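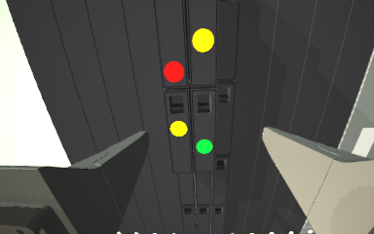

The county's victim services office has changed the way it notifies people when an offender's sentence is reviewed, and its director says the new procedure should have been in place years ago.

Perihan Gündoğdu has led the Skolluvville Office of Victim Services for three years. She spoke at length about the revised notification rules, which took effect in October and apply to every felony case in which a judge is asked to shorten, suspend or convert a sentence.

"Under the former rule, a letter went out to the last address on file," Gündoğdu said. "If the person had moved, the letter came back, and the hearing went ahead without them. The law was satisfied. I do not believe the person was."

The office now attempts contact by mail, by telephone and by electronic message, and a hearing officer must certify that each attempt was made. If no reply is received, the court may postpone the review once. Gündoğdu said her staff handled 800 notices in the last reporting year and that 755 were confirmed as received. The remaining files were reviewed one by one.

Asked what that review showed, she said most involved a change of name or a move out of state. A few people had asked years earlier not to be contacted at all.

"We respect that request," she said. "But we had never gone back to ask whether it still stood. Someone who is 19 at the time of a trial may feel differently at 30. We now write once, in neutral terms, before a review is scheduled, and they may decline again."

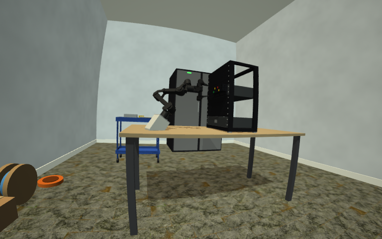

Gündoğdu was careful to separate the work of her office from the decisions of the court. Victim statements are read or heard before a ruling, she said, and the judge is free to give them whatever weight the law allows. Her office takes no position on the length of a sentence.

"People call us after a ruling and they are angry, and I understand it," she said. "What I can tell them is whether they were heard, and what they may file next. I cannot tell them the judge was wrong."

Defense attorney Ekrem Dağdelen, who has represented clients in several reviews, has argued that the added postponement keeps people in custody longer than necessary. Gündoğdu said she had met with him and considered the concern a fair one. The postponement is limited to 21 days for that reason, and a judge may refuse it.

She was less patient on the question of cost. The office received no additional staff for the new procedure, and two advocates, Ludivine Ferrand and İlker Bilgin, now divide the telephone work between them in addition to their regular caseloads.

"They stay until seven in the evening because that is when people answer," Gündoğdu said. "I have asked for one more position - I will ask again in the next budget." 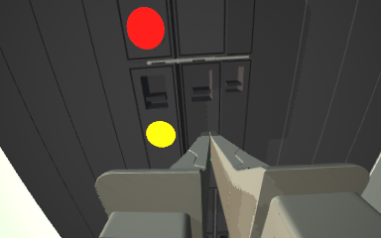

Page last changed: October, 4:10 p.m.

The office has also rewritten its standard letter. The earlier version ran to four pages and cited the statute before it named the case. The new letter gives the hearing time, the courtroom and a direct telephone number on the first page. Translated copies are available on request.

Gündoğdu said a draft was shown to 200 people who had used the office's services, and their comments led to several changes. The phrase "your offender" was removed. So was a sentence thanking the reader for their cooperation.

"One woman wrote in the margin that she had not cooperated, she had survived," Gündoğdu said. "We took the sentence out that afternoon."

Persons who wish to update their contact details may do so in writing or at the service counter on the ground floor of the courthouse. A case number is helpful but is not required.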